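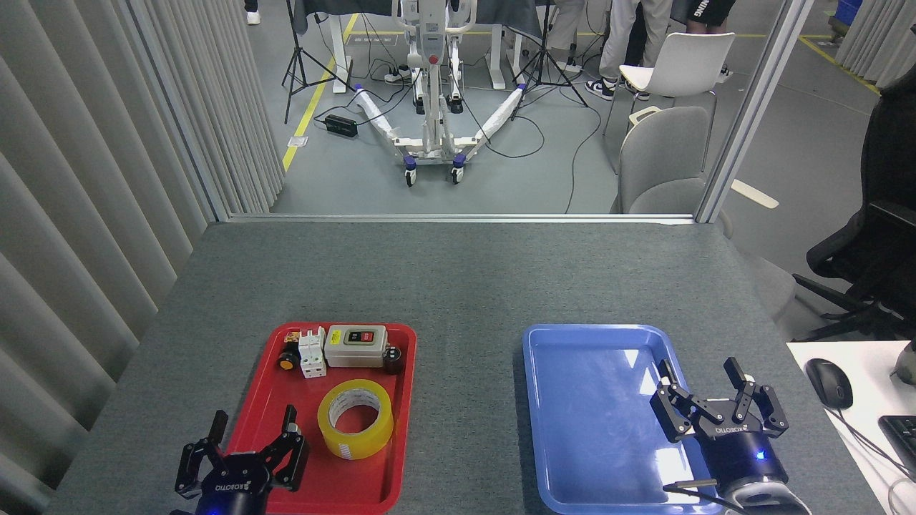
Re: Two-arm bench at Stevthorpe, cable and tray questions
Last updated: 23rd June

Hi Selorm, hi everyone,

Sorry for the slow answer, I've been up to my elbows in the Harka job all week. Replies go under your bits.

Selorm Appiah wrote:
> We've inherited the setup notes from Jillbridge and I can't make
> them fit what's on our table. They want the trays 12 mm apart and
> bolted down. Ours just sit on the felt. Also the left gripper keeps
> letting tape rolls slip, and the thin cable on the right side gets
> everywhere. Where would you start?

Start with the trays! The Jillbridge notes were written for a bare metal top, so ignore the bolts. We have ours straight on the grey felt, red on the left and blue on the right, both up near the front edge where the arms come in. Felt holds them well enough provided you don't let a finger catch the rim. I put a strip of masking tape on the felt at each back corner so I can see at a glance if one has crept, and I check it before every run (and after lunch, when somebody has usually leaned on the table).

The cable next. On ours there was a thin black one lying right across the bottom of the blue tray, near the right gripper, and I'd stopped noticing it. Clip it back along the arm and leave enough slack for a full wrist turn. Then jog the wrist both ways slowly and watch the slack the whole time, please, don't just do the one direction like I did in December.
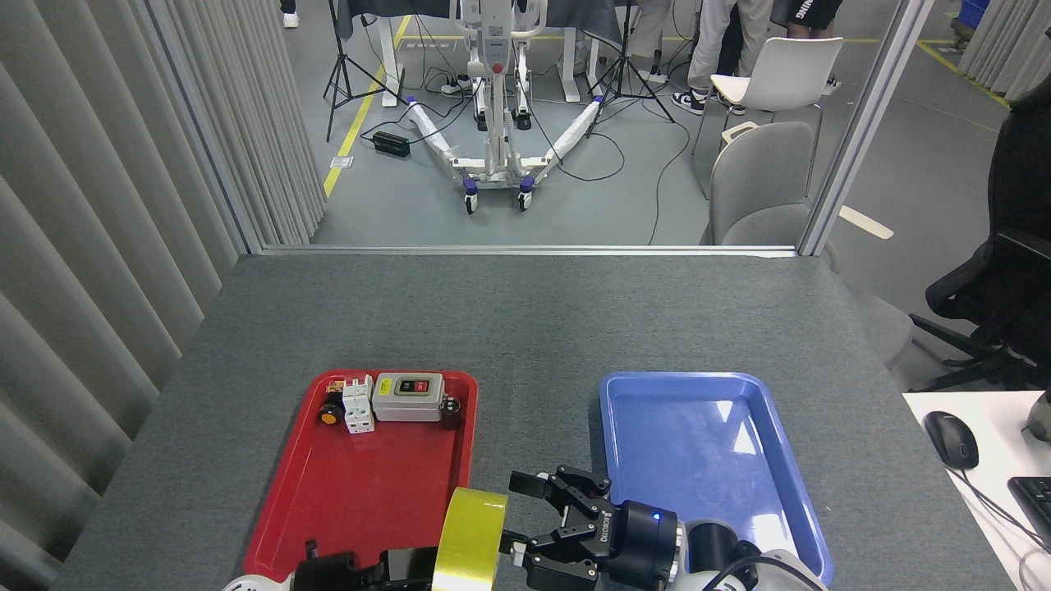 Getting the left gripper to keep hold of the tape

Our left one holds the roll upright over the red tray, and it took me a fair bit of fiddling to get there. What I'd try, more or less in this order:

- Wipe the fingers. Cardboard dust and glue off the rolls build up quicker than you'd think.
- Drop the closing force. I had it at 94 per cent, which squashed the roll out of round so it squirmed loose. We're on 17 now and I'm quite happy.
- Line the small parts up along the top of the red tray (breaker, switch box, knobs and so on) so the fingers have clear space to come down in.
- Look out for glare. Both trays are shiny and the ceiling lights bounce straight off the bottom, so if your camera is hunting, dim the lights before you touch any settings.

Siwan Skyrme has the newer offsets sheet from Mostyn, 18 lines of it, and says she'll send it to anyone who asks. Don't use the old one, the left and right columns are swapped.

Selorm, could you tell me which finger pads you've got on? If they're the smooth ones I've a spare set of the grippy sort in my drawer and can post them tomorrow.

Cheers,
Pads-and-cables desk, Stevthorpe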